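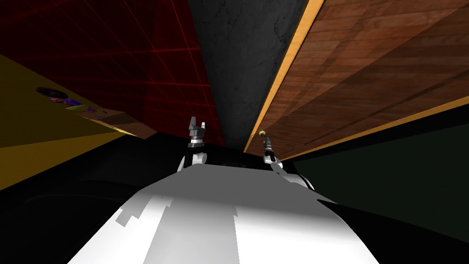 How a Person Teaches a Robot With Two Arms

A robot does not know how to put a cup on a shelf. It has motors, and the motors can turn, but something has to tell each motor how far to turn and when. One way to do this is to write out every movement as a list of numbers. For a short job that works. For a job like folding a towel, the list would be very long, and it would be wrong as soon as the towel was in a different place.

Another way is to show the robot. A person does the task using the robot's own arms, and a computer saves every movement. This is called a demonstration. A computer program then studies many demonstrations and learns what to do from them.

Some demonstrations take place inside a computer. The robot in the picture at the top of this page is a computer drawing, and so are the walls, the wooden planks and the yellow surface with small objects on it. A made-up place of this kind is called a simulation. The picture looks past the white body of the robot toward its two arms. Each arm has a gripper, and both grippers point up.

Parts of a gripper

A gripper does the work of a hand. Many grippers have two fingers that stay parallel, like the two sides of a hallway. They slide together to hold something and slide apart to let it go. A person's hand can roll a pencil between finger and thumb. A simple two-finger gripper can only open, close, and go where the arm takes it.

The wrist is the part just behind the fingers. It lets the gripper turn. Turning matters a lot: a gripper that reaches a mug from the side can take the handle, but from above it may have to take the rim.

Showing by hand

With a real robot, a person can sometimes hold the arm and move it. The motors are set so that they do not push back, and the arm follows along. Sensors in the joints measure the angle of each joint the whole time. Later the robot can go through the same angles in the same order.

You can feel how this works with a friend. Let your arm go limp and close your eyes. Have your friend move your hand slowly from your knee to your shoulder. Then try to repeat the path by yourself.

Showing by remote control

The second method is called teleoperation. "Tele" means far away, although the person may be sitting in the same room. The person moves a controller, and the robot arm copies the movement. Controllers come in several types:

Hand controllers, like the ones used for video games
A small copy of the robot's arm, which the person moves while the larger arm follows
Gloves with sensors in the fingers

In a simulation there is no arm to hold, so the person uses a controller and watches a screen. If the simulated robot drops a plate, the plate goes back to its starting place with one button. This saves plates.

A robot with two arms needs two controllers, one for each of the person's hands. New operators often move one arm and forget the other - it hangs in the air or bumps into things. Practice fixes this.

What the computer saves

At the Stavel workshop in Lusville, students record a task called Flester. The robot must lift a block with one gripper, pass it to the other, and set it down on a board. Each recording contains:

The angle of every joint
How far each gripper is open
Pictures of what is near the robot
The time at which each measurement was made

One Flester recording lasts 17 seconds. The students make 100 recordings, and the block starts in a new place each time. If it always started in the same place, the program might learn only that one place.

Good and bad demonstrations

A robot learns mistakes as easily as it learns anything else. If the person stops halfway to scratch an ear, the recording has a pause in it, and the robot may learn to pause. The Stavel students look through their recordings before using them. In one batch they took out nine. In eight of those the block had been dropped, and in the other one the operator had used the wrong arm first.

Words to know

Demonstration: one recorded example of a task.
Joint: a place where a robot arm bends or turns.
Operator: the person who controls the robot.
Simulation: a place and its objects, made by a computer.
Teleoperation: moving a robot with a controller.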